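Farnham Fan History Project
Progress report to the Callis Fund
21 October 2021

This report covers the work done since the February payment. The grant pays for a printed history of the Farnham football club, told mainly by its supporters, and for the scanning of the program collection that goes with it. 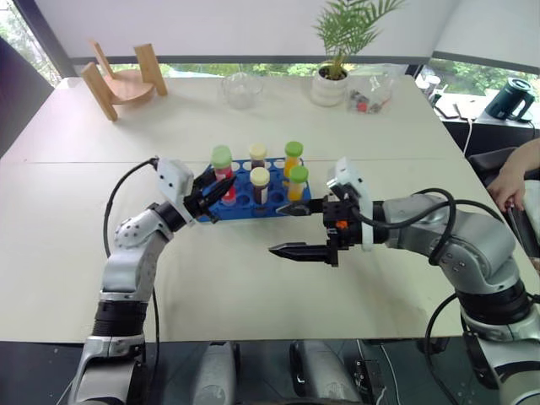
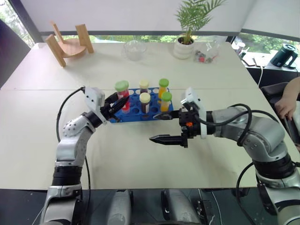
Collection

We have scanned 419 match programs. The target for this stage was 400. Most are in fair shape. The older ones have rusted staples, and we took those out before scanning and stored the pages flat in paper folders. Three seasons are still thin, and we have placed a second request in the club newsletter asking members to check their attics.

The index lists opponent, competition, final score and page count. We dropped the planned field for advertisers. It was taking longer than the rest of the entry put together, and it can be added later from the scans.

Interviews

All the supporter interviews planned for this period were recorded, and 10 have been typed up and sent back to the speakers for approval. Two speakers asked for changes, both about the cup replay, and we made them. One recording has traffic noise through the first half and will have to be typed from notes.

Book

Chapters 1 to 3 are in draft. Chapter 3, on the move from the Billis Road ground, is too long and repeats material from the one before it. We will cut it before the next draft goes out. The chapter on away travel has not been started.

Deák Print has given us a price for the softcover edition that is inside the budget. The hardcover price was not, and we would like to drop that edition. Please let us know if the fund objects.

Spending

Scanning came in under budget. Typing ran over by nearly the same amount. We ask to move the scanning balance across to cover it, with no change to the total.

Next period

Finish the remaining typing. Clear photo rights with the two local newspapers. One has replied and wants a fee per picture; the other has not answered our letters. Send the full draft to the club for a fact check before layout starts.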